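Minutes of the meeting of the Play Materials Group
Oletti Community House, Garkolbridge
Date: 2018-03-20

Present: Aksel Bach (chair), Torben Voß (minutes), four members of the group. Two members sent their excuses.

1. Minutes of the last meeting
The minutes were accepted with one correction. Under point 3 it must say "sorting cubes" and not "storing cubes". Torben has changed it in the copy which is kept in the folder.

2. Colored cubes
Aksel reported on the cubes for the sorting table. The group has to decide which colors will be in the starter set, and so far the members had only discussed it by e-mail. Aksel would like to keep red as the first color, because the small children ask for it and it is easy to find again on a gray ground.

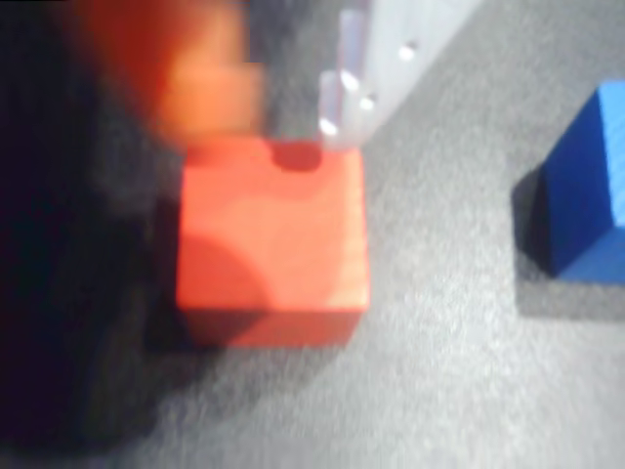
One member asked if the red is not too near to orange. In the evening light of the small room the two colors can be mixed up, and last winter this gave some arguing at the table. Aksel answered that the set from Karnia has both colors in the box, and that we can simply leave the orange ones out. The group agreed to this.

It was also discussed if the cubes should have rounded or sharp corners. For the children under three, rounded is preferred by all. For the older ones it makes no difference, but then we would have two kinds in the house and they will surely be mixed after one week. Decision: rounded corners only.

3. Surface for the table
The present covering is worn and Torben has asked for samples. There are two possibilities – a gray one with a soft face, like a thin carpet, and a dark one which is flat and matte. The soft one is more quiet when cubes fall on it. The dark one can be wiped, but every scratch stays to be seen. The price for the soft covering is 354 for both tables, including the cutting. For the dark one we have no written price yet.

Torben said that blue does well on a dark ground if there is enough light from one side, and less well in the corner by the door. He would put the table nearer to the window.
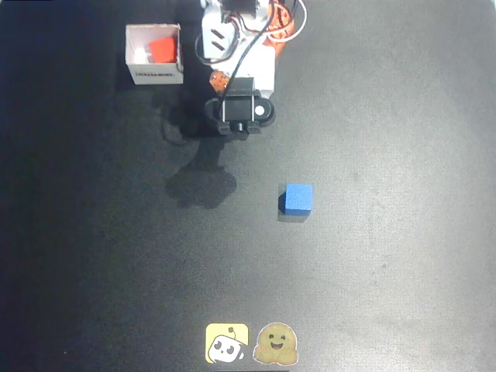
The group did not want to move the table before the electrician has looked at the sockets. Two members were for the dark surface, three for the soft one, and one had no opinion. It was decided to wait for the written price and to vote in May.

4. Boxes and labels
The cardboard boxes are good enough for the moment. Plastic ones from Grube were proposed again, but they do not fit on the lower shelf, and the shelf will not be changed this year. Stickers for the boxes: one color for each box, no text, so that also the children who do not read can put the things back. Aksel will order 60 stickers. The old labels must be taken off first, please use warm water and not the knife.

5. Money
The group has 749 left for this year. The cubes are already paid. If the soft covering is chosen, there is enough for the stickers and a second lamp. The lamp was not decided.

6. Other matters
The key for the material cupboard was missing for almost 23 days and is now back on its hook. Who takes it home by mistake should please send a short message to the others.
A parent has offered a bag of used building blocks. Torben will look at them and bring them only if they are clean and complete.

7. Tasks
Aksel: order stickers, sort out the orange cubes.
Torben: written price for the dark covering, ask the electrician for a time, look at the used blocks.
All: bring back borrowed materials before the next meeting.

The next meeting is in May, in the same room. Torben will send the exact day by e-mail.

Minutes written by Torben Voß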